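Section 3: Setting Up Your Packing Table

Welcome to the part of the Hodholm guide where you finally get to put things on a table! If you have worked through Sections 1 and 2, your crate is unwrapped and the labels are off, and you are probably eager to start filling it. Please give yourself a few more minutes first. A table that is laid out well makes the whole afternoon go more easily, and your back will be grateful too.

Before you begin

You will need one Hodholm stacking crate, 2 small cardboard boxes, a soft cloth, and a table you can reach across without leaning. Stone, marble-patterned and painted tops are all fine. If you like to work on a printed mat (many of our customers do, and we think they look cheerful), lay it down now and smooth it from the middle outward.

1. Wipe the table with the cloth and let it dry. Grit under a crate will scratch a polished top, and we would hate for that to happen to yours.

2. Stand the crate in the middle of the table with the open top facing up. Turn it so that one handle recess is at your left and the other at your right.

3. Run a finger along the slots below the rim and clear out any bits of packing foam.

4. Place one cardboard box on each side of the crate, lying flat. Leave a hand's width between box and crate, so you can get hold of the box without bumping your knuckles.

5. Pick up each box once and set it back down. It sounds fussy, we know, but if anything feels awkward or too far away, now is the time to shift it.

6. Lower the first box into the crate with both hands, flat side down. Follow with the second, and keep the heavier of the two at the bottom.

Note: Cardboard corners can catch on the ribs of some older crates from the Peden range. If yours does, tilt the box a little as it goes in and it should slide past.

Note: Thin knit gloves give a nice grip on smooth cardboard. Trim any stray threads before you start, as they love to snag on box flaps.

Caution: Do not fill the crate beyond 27 pounds if you mean to carry it by yourself. Larger loads are a job for two people, one at each handle recess.

Caution: Never drag a full crate across marble or over a printed mat. Lift it clear, even for a short move.
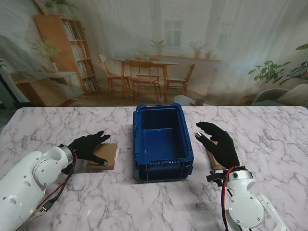
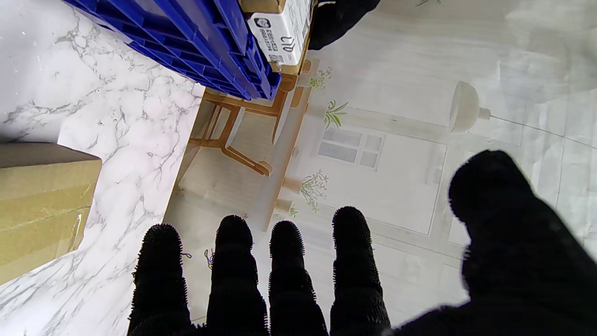 Figure 3. Black gloves in use at the packing table.

For stacking full crates, please turn to Section 4. Replacement crates are listed on page 59 under Corodetti fittings.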